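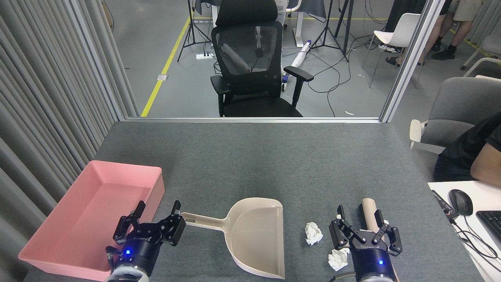 Capítulo 7
Limpeza a seco de superfícies de trabalho

A manutenção diária de um posto de trabalho começa pela retirada dos resíduos soltos. Papéis amassados, tubos de papelão, aparas e migalhas são recolhidos antes de qualquer pano úmido. Quando essa ordem é invertida, o resíduo fino adere à superfície e o trabalho dobra, sobretudo em mesas revestidas de tecido.

Neste capítulo o aluno vai estudar os utensílios da limpeza a seco, a sequência de recolhimento em mesas e bancadas e o destino dos resíduos. Os produtos líquidos ficam para o Capítulo 8.

7.1 O revestimento da mesa

Uma superfície lisa e dura permite empurrar o resíduo com um só movimento longo. O feltro se comporta de outro modo: as fibras seguram a poeira e oferecem resistência às cerdas. Nesse caso usam-se passadas curtas, sempre no mesmo sentido, com pouca pressão. Esfregar em círculos levanta o pelo do feltro e espalha o que se queria juntar.

No manual interno da oficina Stulturholm, Edivaldo Sales recomenda separar os resíduos grandes dos pequenos já na mesa. O papel amassado pode ser levado inteiro à pá. A poeira vem depois, com a escova.

7.2 Os utensílios

O conjunto básico é formado por pá de mão, escova de mão e bandeja. A pá deve ter a borda dianteira reta, para encostar na mesa em toda a largura. A escova precisa de cabo firme e cerdas que alcancem os cantos. A bandeja recebe o material recolhido ou os objetos que serão guardados; se for usada para as duas coisas, esvazia-se entre uma e outra.

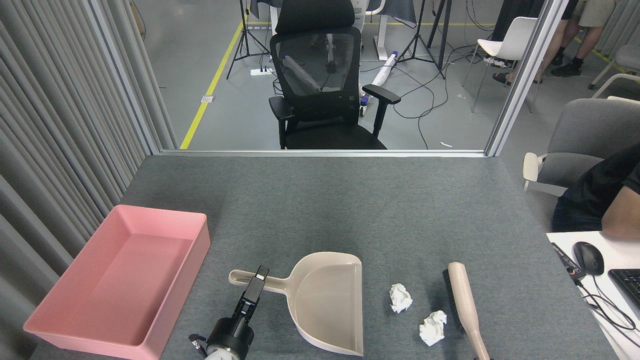 Figura 7.2 Pá, escova de mão e bandeja sobre mesa revestida de feltro, com duas bolas de papel a recolher.

Antes de começar, verifique a posição da pá. A abertura fica voltada para o resíduo e o cabo, para o lado da mão que vai segurá-la. A escova trabalha do lado oposto e traz o material em direção à abertura. Teclados, mouses e cabos que estejam no caminho são afastados primeiro.

7.3 Sequência de recolhimento

1. Afaste os objetos que permanecem no posto.
2. Apoie a borda da pá na mesa.
3. Conduza os resíduos maiores para dentro da pá.
4. Recolha a poeira com passadas curtas.
5. Levante a pá com a abertura inclinada para cima e esvazie-a.
6. Limpe as cerdas e guarde os utensílios.

O passo 5 é onde ocorre a maior parte das perdas de material. Os exercícios sobre essa etapa estão na página 174.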